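FOR IMMEDIATE RELEASE
May 29, 2023

Drendstead Tidy Table opens its doors for a winter of sorting, swapping and finally dealing with that drawer

Hello from Drendstead! I'm Chanida Ratanaporn, I run the Tidy Table, and I'm writing this one myself (our usual newsletter person is off having a baby, congratulations Pondale Street!). We've got a new season of household sorting mornings coming up and I'd love you to spread the word.

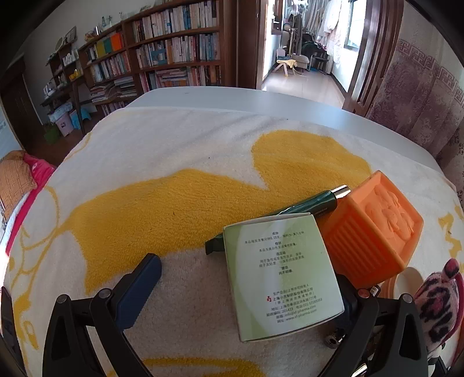
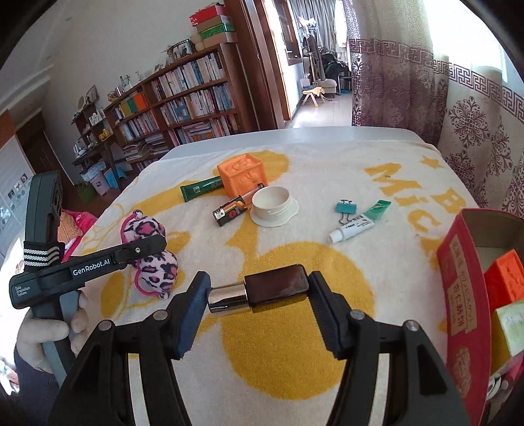 Tidy Table News, Issue 12

So, the idea. You know the odds and ends that build up on a table or a shelf, the ointment tubes and the batteries and the one lid that belongs to nothing? You bring them along in a bag, tip them out on a towel or a blanket, and we go through them with you over a cuppa. I always put something soft down first. It stops the small bottles rolling off onto the floor, it's kinder on the tabletop, and at the end you can gather up the corners and shake the crumbs out over the garden.

We start with anything medicinal. Boxes, tubes, little glass bottles, the lot. I ask people to keep the box with whatever came in it, as the box has the ingredients and the maker's details, and plenty of our regulars have things at home labelled in Chinese or Thai or Greek that a neighbour can help them read. We don't give medical advice, and anything you don't want any more goes back to your own chemist. Please, please don't put it down the sink!

After that come batteries (a jar for the dead ones, a tin for the good ones), then the stationery, binder clips and so on, and last of all the toys. I leave the toys until the end on purpose. If a plush toy or a few soft blocks turn up at the start then every kid in the room wants to play with them, and that's your morning gone. An old biscuit box does beautifully for blocks, by the way. Stand it open at the end of the table and they go straight in.

Panya Boonyarit is back this year to run the shelf sessions, for those of you whose trouble is books. He's a retired bookbinder and he has strong opinions about stacking boxes on top of a bookcase (he's against it, I'm for it, come along and pick a side). "People think they need another bookshelf," Panya told me. "Most of them need one free afternoon and a damp cloth." He'll also have a go at mending loose spines if you ask nicely.

The mornings are held in the Hellström Rooms, built in 1862 and a bit draughty, so bring a jumper. There are 12 places at each session and nine sessions in the season, finishing up in August with a swap day where you can bring whatever you've sorted and found you don't need. Medicines and batteries stay off the swap table, but everything else is fair game.

It's free to come. Brumari, the homewares shop on the corner, is putting in the tea, the milk and a pile of storage jars with lids that fit. Kids are welcome, and so are grandparents.

To book a place, or to have a chat with me or Panya for your paper or program, drop in to the Hellström Rooms, Drendstead, any weekday morning and ask for Chanida. If I'm up a ladder, just yell.

ENDS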